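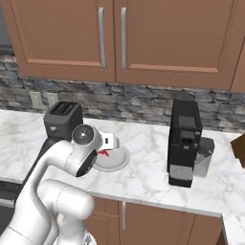

I spent most of yesterday afternoon at the open day Cornasent put on at its new building off the ring road, and I came home with sore feet, two free pens and a lot to tell you. The company writes software for robot arms, mostly the kind that work near people, and this was the first time it has let the public past the front desk. The thing everyone lined up for was the kitchen. It lives inside a computer, a simulated room with a marble counter, a stone backsplash, a toaster and a tall black coffee machine, and in it a white arm reaches for a plate with a little red something on it. I stood in front of that screen far longer than I meant to (sorry to the family behind me!).

The program that runs it is called Prulix. The staff member at our station told us they can set up a kitchen like that one in an afternoon, then move the plate, swap the cabinets, change the light and have the arm try the same job over and over without a single broken dish. She said they have 602 versions of the room saved so far, and that one of them has the toaster upside down because a coworker's kid got hold of the keyboard. I asked to see that one and was told maybe next time.

Then came the part I had been waiting for. They let visitors have a go! You sit down, you get a small handheld controller, and you try to steer the arm to the plate yourself. I was terrible. I went sailing over the plate on my first try and poked the counter on my second, and a boy of maybe nine did it right after me with no trouble at all. Each turn lasts 80 seconds, and there is a clock on the wall, which did not help my nerves one bit.

Down the hall was a real arm behind a low rail, folding dish towels for a crowd that clapped every time. It is slow. I fold faster than that, and I'm not a fast folder. But the man running it said the slow speed is on purpose for open days, and he showed us a video of the regular pace, which was a good bit quicker. He also let us press the big red stop button, and I think we all enjoyed that more than the towels.

Two local businesses had tables by the door. Bùi, the noodle shop on the corner, brought lunch and ran out before I got there, so I can only report that it smelled wonderful. Casetti, which repairs restaurant equipment, was handing out fliers and talking to people about training for technicians. Their table was busy the whole time I was nearby, mostly with people my age asking whether it's too late to switch jobs. They were told it isn't.

The sign-in sheet had 103 names on it by the time I left, and parking was a mess because of it. If you go to the next one, use the lot behind the pharmacy and walk over. It's 5 minutes and you won't have to circle.

Cornasent plans to hold another open day in March, with more turns at the controls and, I was promised, a second kitchen to try. It's free, kids are welcome, and you don't have to sign up ahead unless you're bringing a school group. Eat before you go, or get to the noodles early.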